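Odgate residents invited to choose colours for Prerkent Library as refurbishment enters final stage

Odgate's main public library will close its lending floor for decoration this July, and the people who use it are being asked to decide what colour the walls should be when it opens again.

Prerkent Library has been under repair since the winter, when work began on the roof, the heating and the ground-floor windows. That work is now nearly complete. The last stage covers the inside of the building: new shelving, a new children's room, a quiet study area on the first floor and fresh paint throughout.

Babić, the architects for the scheme, have put forward two colour palettes. The first is built on a dark navy blue, used on the end walls and the fronts of the bays, with off-white elsewhere. The second uses a mid green with a warm cream. Residents can vote for either, or say that they would rather see something else, until the end of the month.

The vote follows a survey carried out in the spring, which asked library users what they wanted from the building. It drew 2,537 replies. Of those, 1,862 said the inside of the library was too dull or too dark, making it the most common complaint by some distance. Opening hours came second, and the lack of places to sit came third.

Radomir Kelmendi, library services manager for Odgate, said:

"We expected people to tell us about the heating, and they did. But far more of them wrote about the walls. The lending floor was last painted 18 years ago, in a beige that was probably never very cheerful. If people are going to look at a colour for the next couple of decades, they ought to have some say in it."

The two palettes have been chosen to work with the parts of the building that will stay as they are. These include the oak issue desk, the terrazzo floor in the entrance hall and the tall windows on the north side, which were reglazed during the first stage of the work.

Umesh Sengar, project architect at Babić, said:

"North light is quite cold, and it changes a colour more than people expect. A blue that looks rich on a printed card can go nearly black on the wall by four in the afternoon. We paint everything out by hand on plain paper first and look at it in daylight, and we throw most of it away. The navy is the strongest of the blues we tried. The green is softer and will make the rooms feel warmer in winter. I would be happy to see either of them go up."
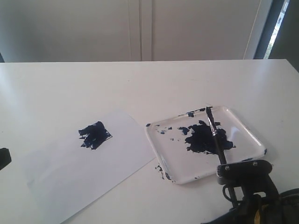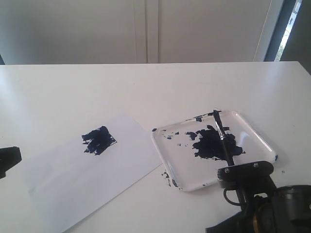
Dark navy-blue paint brushed on to white paper.

ODGATE, July — Voting on the two palettes is open now, at the temporary library in Grulach House and at all branch libraries in the district. Painted boards showing both options are on display at Grulach House beside the returns desk, together with plans of the lending floor and a short guide to which walls would be painted in which colour.

Voting slips can be picked up at any service point and handed back to staff. Readers who use the home delivery service will find a slip in their next bag of books, along with a card showing the colours. There is no need to be a library member to vote, and children may fill in a slip of their own.

A drop-in session with the architects will be held on Tuesday, from 2pm until 7pm, on the first floor of Grulach House. The lift is working. Staff from Babić will have larger samples with them and will be able to answer questions about the layout, the furniture and the lighting as well as the paint. Booking is not needed.

What is being done

The lending floor will keep its present size, but the layout will change. The tall shelves that run across the middle of the room are being taken out and replaced with lower ones, which will let daylight from the north windows reach the far side. Fiction will move to the front of the building. Local history, now kept in a locked room on the first floor, will come down to the ground floor and be open to readers at all times when the library is staffed.

The children's room will be in the former reference room, next to the side entrance. It will have its own toilet and baby-changing area, a space for parking buggies and a low counter where children can issue their own books. The colours for this room are not part of the present vote. They will be chosen in the autumn term with the help of pupils from local primary schools.

Upstairs, the old staff room and the store beside it will be knocked through to make a quiet study area. Every desk will have a lamp and a socket. A small meeting room alongside it can be booked by local groups, and charges will be published before the library reopens.

The public computers will be replaced and spread across both floors. At present they stand in one row facing the entrance, an arrangement that came in for a good deal of criticism in the survey from people who had been filling in forms or applying for work with a queue behind them.

Radomir Kelmendi said:

"We have tried to go through the replies properly and act on what we could. Some things are beyond this budget. A café came up often, and there is no room for one without losing shelves, so for now there will be a drinks machine and some tables in the hall. The longer hours on weekday evenings are still being discussed with staff, and I hope to have news on that before we open the doors."

Services during the closure

The temporary library at Grulach House will stay open throughout. It holds a smaller stock than the main building, but any book in the main collection can be requested and will usually arrive within three working days. Reservation charges have been dropped for the length of the closure.

Loans taken out before the lending floor closes will be extended automatically. Books can be returned to Grulach House or to any branch. The returns box in the wall of the Prerkent building will be sealed while the front of the building is painted, and readers are asked not to leave books on the steps.

Storytime and the reading groups will carry on at Grulach House at their usual times. The knitting group will meet at the Methodist hall, where there is more room. The local history collection will be in storage and cannot be consulted until the library reopens. Anyone with an urgent enquiry about family or property records should speak to staff, who may be able to help from copies.

The outside of the building will be scaffolded on the street side for part of the work. The footpath will remain open, with a signed diversion for wheelchair users at the corner where it narrows. Deliveries will be made before 9am.

Next steps

The result of the vote will be put up at Grulach House and in the branches once the slips have been counted. Paint will be ordered straight afterwards and decorating will start on the ground floor, moving upstairs when the new shelving arrives. The library is due to reopen before the end of the year. A date will be given when the flooring contractor has confirmed its programme.

Umesh Sengar said:

"The building is in much better shape than it was. It is dry, it is warm, and the windows open. The remaining work is the part people will see every day, so it makes sense to take a few weeks over it and ask."

ENDS

Notes to editors

Prerkent Library is the main library for Odgate and its surrounding villages. It has remained the property of the town since it was built.

Babić was appointed as architect for the refurbishment after an open tender. The practice has also worked on the roof and window repairs carried out in the first stage.

Interviews with Radomir Kelmendi and Umesh Sengar can be arranged through the library office. Visits to the building during the works are possible by appointment only, and sturdy shoes must be worn on site.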